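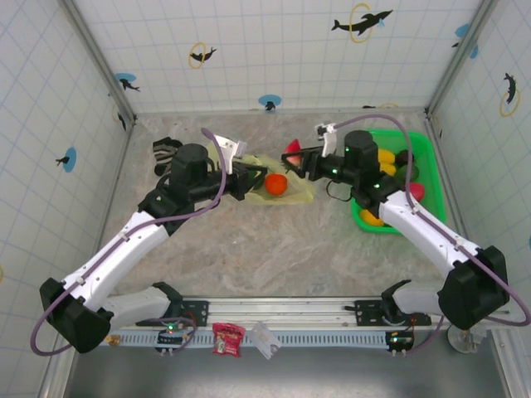
The two arms of the Nendari bench kit over the work floor, with the produce tray at right.

Review: The Nendari Two-Arm Bench Kit from Steltance

Posted Wednesday, April 24, 2019

This post sets out my findings on the Nendari, a two-arm tabletop robot kit sold by Steltance. Several readers wrote after my earlier review of the Farby single arm to ask whether the larger kit justified its price for a small teaching laboratory or a serious home workshop. The present review is intended to answer that question as fully as one person can. The kit was purchased at the listed price. Steltance did not see this text before publication and has no say in its content.

Scope of the review

The Nendari is offered in two forms. The basic form contains one pair of arms, the base mounts, the control boards and the software license. The full form adds a second pair, which mounts along the front rail, and the wrist cameras. The full form was the one tested. All remarks on price, packing and assembly refer to it, and buyers of the basic form should expect a shorter build and fewer cables.

Testing was limited to handling tasks. The kit is also advertised for light assembly work such as inserting pegs and turning knobs, and I make no judgment on those uses. A reader who needs them should wait for another review or ask the seller for a demonstration.

Delivery and contents

The order arrived in two cartons. The parts were well protected and the packing list matched the contents, with one exception: a bag of short screws for the base mounts was missing. Steltance was notified by e-mail and replied the next morning. The screws came by regular mail 9 days later. This was a reasonable response to a small error, though it did mean that the first arm stood on borrowed screws for more than a week.

The printed manual is 27 pages long. It covers assembly in adequate detail and software in very little. A longer manual is available for download after registration, and I recommend that buyers print the chapter on calibration before they begin. The printed version mentions calibration only once, on the last page, after the reader has already been told to switch on the power.

Assembly

Assembly took 11 hours over two weekends. The individual steps are not difficult. Most of the time went to routing cables and to checking that each arm could travel through its whole range without pulling on anything. The cables supplied are purple, which makes them easy to follow with the eye, and they are generous in length. That generosity has a cost. Each cable must be given a wide loop near the wrist, and the loop takes up room at the sides that the stated footprint of the kit does not include. A buyer measuring a shelf or bench should allow a hand's width on either side.

The joints went together cleanly. The plastic parts are finished to a good standard, with no sharp edges, and the holes lined up in every case but one. The base mounts hold firmly once tightened. I checked them again after a week of use and found one of the four slightly loose.

The grippers deserve separate mention. The fingers are light and can be replaced without taking the wrist apart, a clear improvement on the Farby, where the same repair requires the removal of the motor. Spare fingers are sold in pairs. Two pairs should be ordered with the kit.

Software and controls

The arms may be guided by hand or run from a recorded motion. In guided use the operator moves one arm and another follows. The delay is small enough that it ceased to trouble me after the first hour. Recording begins and ends with a key press, and a recorded motion can be trimmed, repeated or slowed.

The recording screen is plain and easy to learn. The settings screen is less satisfactory. Joint limits are entered as raw numbers, with no drawing of the arm to show what they mean, and an incorrect entry is accepted without any warning. On one evening I entered a limit with the wrong sign and the left arm folded itself against its own base. No damage was done. A product intended in part for classrooms should nevertheless refuse such an entry.

Updates are frequent. Two were issued during the review period, and the second changed the location of saved motions without saying so in the release notes. My earlier recordings were still present, in a folder of a different name.

Handling tests

The tests used a mixture of stiff and soft articles, including toy produce, a striped sock and a pale yellow plastic bag. It is common for sellers of such kits to show them lifting wooden cubes, and the Nendari lifts cubes very well. Cubes tell the buyer little about household objects, whose shape changes as soon as they are touched.

Toy produce was the easiest group. Pieces with a narrow part were picked up reliably from any side. Rounder pieces required the fingers to close below the widest point, and when they closed too high the piece slipped out and rolled. Lowering the speed helped. The default speed appears to have been chosen for demonstrations and I would advise halving it for any work with round objects.

The sock was handled well once the fingers had been set to pinch from directly above. Approached at a slant, they pushed it along the floor.

The plastic bag was by far the hardest article, and most of the review period was spent on it. A bag offers no fixed edge. A fold that is present on one attempt is gone on the next, and a recorded motion that succeeds once may close on air when it is repeated.

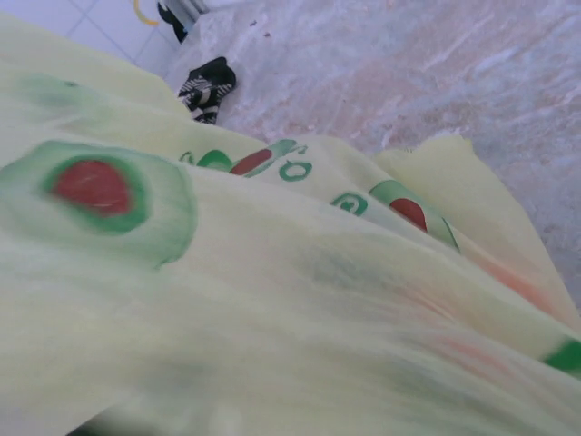

For that reason the wrist cameras matter more with bags than with any other article in the set. The fixed view from above gives the general position of a bag but says little about which fold stands high enough to be pinched. At close range the folds can be judged one by one, and the operator can choose a raised flap and approach it along its edge. The close view has a limit of its own, in that whatever lies nearest the lens is out of focus. The operator must learn to rely on the middle distance and to commit to the last part of the approach without a sharp view.

Two arms proved their worth at this stage. With one gripper holding a fold in place, the other could take hold of a second fold and draw the two apart. The same work with a single arm, tried on the Farby last year, consisted largely of dragging the bag from one side of the bench to the other.

I asked my colleague Shiyu Yuan, who had no earlier practice with the kit, to attempt the bag on two afternoons. Her notes, which she has kindly allowed me to summarize, praise the weight and balance of the arms in guided use and object strongly to the wrist view, which she found tiring after half an hour. She also asked why the picture from the left wrist could not be placed on the left of the screen. The answer, found later in the downloaded manual, is that it can be, through a setting filed under "Devices."

Noise and heat

The arms are quiet in slow motion and produce a thin whine at full speed. In a closed room this is noticeable but does not prevent conversation. The wrist motors became warm after long holding, and the software gave a temperature notice twice. In each case the notice cleared after a rest of several minutes. Users who plan to hold an object in the air for long periods should build pauses into their motions.

Price and service

The full form costs 800 dollars more than the basic form. For that sum the buyer receives the second pair of arms and the cameras. I consider the difference fair for anyone who intends to record guided motions, and unnecessary for anyone who will write motions by hand.

Steltance offers a one-year warranty on motors and boards. Fingers and cables are excluded. Buyers in Europe are served through a reseller, Ó Flaithearta, whose published terms appear to be the same, though I have not dealt with that firm and cannot report on its service.

Recommendation

The Nendari is recommended for small laboratories and experienced hobbyists who need two arms and are prepared to read beyond the printed manual. It is not recommended as a first kit for younger students until the settings screen has been improved. Steltance has announced a software release for June that is said to include a drawing of the joint limits. The settings section of this review will be revised when that release has been installed and tested.

Questions on cable routing may be left in the comments. Requests for my recorded motion files should be sent by e-mail, with the software version stated in the subject line.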